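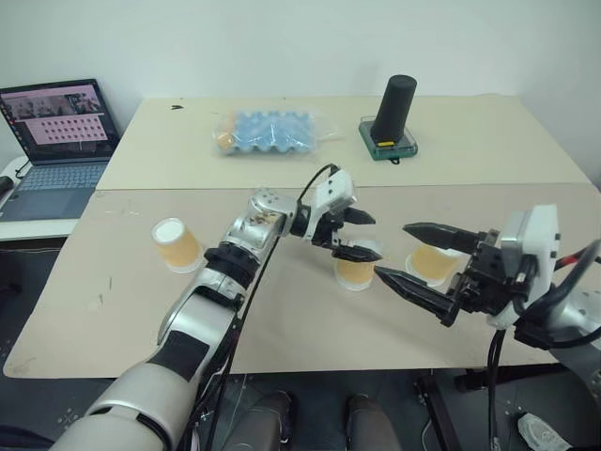
Tiina says the hum is coming from the mixer and I should stop blaming the speakers. She said it twice last night and again this morning by text, and told me to unplug everything except one powered speaker and add things back one at a time. I had already done most of that but I did it again.

Started at seven. One speaker alone, quiet. Speaker and mixer on the same outlet, quiet. Plugged in the keyboard and it came back, low and steady, same note as before. So the mixer is fine by itself and the keyboard is fine by itself and the two together are not. I tried the other direct box, the old Pirel with the ground switch, flipped the switch, and it dropped to almost nothing. Wrote "LIFT" on a piece of tape and stuck it on the box so I don't have to think about it at the hall.

The hall is in Miltberg, first time we have played there. Seats 144 if they set out all the folding chairs. Stetsiuk wants us on at eight and wants the sound check over by six, and he asked if two speakers on poles would be enough. I said yes. For vocals, keyboard and one acoustic guitar it should be. If he puts a drummer on the second half, as he hinted, I will want a sub, and I don't own one.

Called Bernow about renting. A single 18-inch sub is 62 a day and they want it back by noon. Buying the same model is 415 used, with a dent in the grille, or 951 new. I can't see spending the 951. I might do the 415 if we get three or four more dates out of the summer, but we don't have them yet. Asked them to hold the rental until tomorrow.
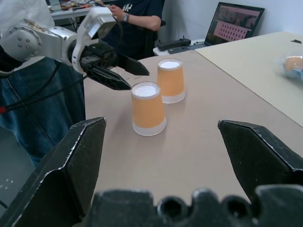

Spent the afternoon on cables. Two of the long speaker-level ones are left over from the old passive setup and I have no use for them now, so they went in the box to sell. One XLR cuts out when you bend it near the connector. Opened it up and the wire on pin 3 was hanging by a strand. Cut it back, soldered it, works. The other bad one I gave up on and kept the ends.

Also measured the poles. Fully up they put the horn a bit above a standing person's head, good for a flat floor. Need to remember to angle them in a little toward the middle and keep the mics behind them. Last time in June we had one off to the side in front of the left speaker and it rang through the whole first song.

Tiina came by after supper and we ran four songs through the full setup at low volume. No hum. She said the keyboard sounded thin, so I took some of the low cut off and she liked it better. I didn't bring up the mixer and neither did she.

Tomorrow: call Bernow back, gaffer tape, spare fuses, find the second pole bag.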